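Report on the Open Day at Grellwood
Course project, part two: the site visit
Submitted by Kenneth MacLeish

Our group chose small-scale automation as its topic, and part two of the assignment asks for a visit to a place where it can be watched. We went to the April open day at Grellwood, a workshop building in Brunemcombe where companies rent benches and show off what they are working on. I had read the flyer beforehand. It promised "assembly without the wait" and said the two-armed system, called Geum, could handle wiring jobs that are now done by hand. I went in doubting that, and I still doubt it, though for different reasons than the ones I started with.

The talk came first. The speaker was from Drodano, the company behind Geum, and spent most of the time on slides. Two numbers were repeated. The first was 2749 practice runs used to prepare the system, and the second was 2721 of those marked as "completed." That sounds very good. When someone in the back asked what counted as completed, the answer was that the run had reached its last step. It did not mean the part was in the right place at the end. I wrote this down because it matters more than anything else that was said in the talk, and the slide did not mention it. A third number, 559, was the count of runs with a cable in them. So most of the practice had nothing to do with wiring, which was the whole subject of the flyer.

After that we were allowed to stand at the demonstration table for a while and ask questions. 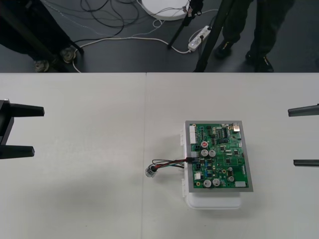
My part of the project is about cable handling, so I paid less attention to the arms and more to what they were being asked to pick up. A rigid part stays the shape it was when you planned the move. A wire does not. The harness at the table was a short one, with red, black, green and blue strands, plugged into the left side of the board at one end and lying on the table at the other, with a clear plastic connector on it. Even a harness that short can lie in a lot of different ways, and I would want to see the job tried from many of them before believing a claim about factories. There is also the question of what is near the wire. Cylindrical capacitors stand up from that board in several places, and a finger that comes in at a bad angle has things to hit.

I asked whether the harness was always laid out the same way before a run. The answer was "more or less" - which I take to mean yes. I asked if we could move it ourselves and was told that would be possible at a later event.

In fairness, the staff were polite and did not dodge every question. One engineer said openly that a trained person is still quicker at this kind of work. I would have liked that on a slide too.

For the group's final report I suggest the following changes. We should drop the sentence in our draft that says wiring "has been automated," as we have no evidence for it. We should report the 2721 figure only together with the definition we were given. We should also ask Drodano for results on the 559 cable runs alone. I sent 5 questions by email after the visit and have had a reply to one of them, about parking. The full list is in the appendix, along with my notes from the talk.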